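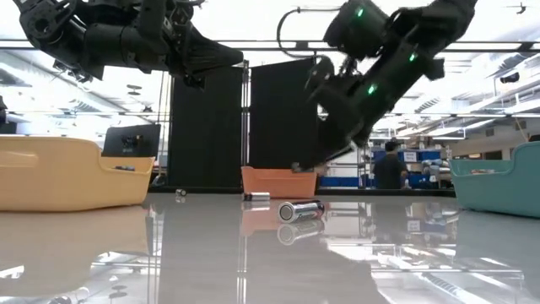

Two arms, three bins and the batteries, with the right gripper over the orange one.

The Sorting Table

Reading time: 4 minutes

"It knows which ones are dead," Mitali said.

"It doesn't know anything," said Aino.

They had been having this conversation, with small changes, since September. Mitali Selvanayagam had found the arms through a man in a closing-down sale, both for less than the price of one, and had talked the workshop into giving her the shiny table near the windows. Aino Koivisto had paid her membership there for years in order to mend radios in peace. She had been asked to look at the wiring once, in the first week, and had somehow been looking at it ever since.

The idea was batteries. Everybody in the building threw their old ones into a tub by the door, good and bad together, and twice a year somebody had to go through the tub with a meter. Mitali's arms were going to do it instead. Dead ones in the yellow bin, good ones in the orange, and anything doubtful in the teal. She had a name for it already. It was called Gikano, and there was a sticker.

"What did it score last night?" Aino asked.

"Ninety."

"90 what?"

"Per cent."

"Of how many?"

Mitali scrolled down her phone for longer than the question needed. "I stopped it when it got to 90."

Aino pulled a stool over and sat down. She did not trust a number that had been picked at the moment it looked nicest. Her first job had been at Somex, testing door entry panels, and there had been a manager there who ran each panel until it passed and then wrote down that it had passed. She had left after the winter when the panels let everyone in.

"Run me 100," she said. "I'll write them down."

"All right."

"And you don't touch the table."

"I never touch the table."

"You nudged one yesterday. I was at the sink, I saw you in the glass."

Mitali put her hands in her pockets and started it with her elbow, to make a point. The right arm came round with its little whine and dipped. It took hold of a battery, carried it to the contacts, thought about it and let go over the orange bin. Aino wrote "good" in the book. Then she reached in, took the battery out again and put her own meter across it.

"Dead," she said.

"It might have been good when it was tested."

"Six seconds ago?"

"They do drop off."

Aino wrote it down. The arm had gone back for another. It was a handsome thing to watch, she would give it that, and she could see how a person might stand there in the evening with a cup of tea and begin to think well of it. It moved as if it had reasons. The left one had done nothing at all so far, and she asked what it was for.

"It holds the awkward ones."

"Has it held one?"

"It's waiting for an awkward one."

By the time they had done thirty, two people had wandered over and wandered off. By fifty, Mitali had stopped talking. Aino's column of crosses was not long but it had a shape to it, and she turned the book sideways to look. Every mistake was a dead one called good. It had not once gone the other way.

"What's it measuring against?" she said.

"The contacts. There's a reference cell in the box. Hunt gave it to me."

"Hunt who has the lathe?"

"He said it was fresh."

Aino got her screwdriver and opened the box. The reference cell was held in with tape. She put her meter on it, looked, tapped the meter against her knee and put it on again. Then she held it out so that Mitali could see the display for herself.

"Oh," said Mitali.

"It's been comparing them all to a flat one."

"So the arm's fine."

"I didn't say that."

"But the arm did what it was told. It compared them properly. It's only that everything looks good next to Hunt's." She was cheering up by the second, and it annoyed Aino, who had been hoping for at least a quiet minute. "We change the cell and it's cured!"

"We change the cell and we run 100 again. From nought. And then we see what it is."

"You said we."

Aino didn't answer. She was looking in the drawer under the bench, where there was a packet of new ones she had bought for her own torch and had been keeping back. She tested each of them before she chose. Mitali cleared the bins and ruled a fresh page in the book, with a column for the arm and a column for Aino, and after some thought a third, narrower one, with nothing written at the top.

"What's that for?"

"The left one. In case."

Aino taped in the new cell, shut the box and pulled her stool closer. "Hands in your pockets," she said, and started it herself.

Recent stories
The Lodger's Kettle
Trorkix Comes to Tea
112 Steps to the Boiler Room
What the Lift Said
A Spare Key for Mrs Dunning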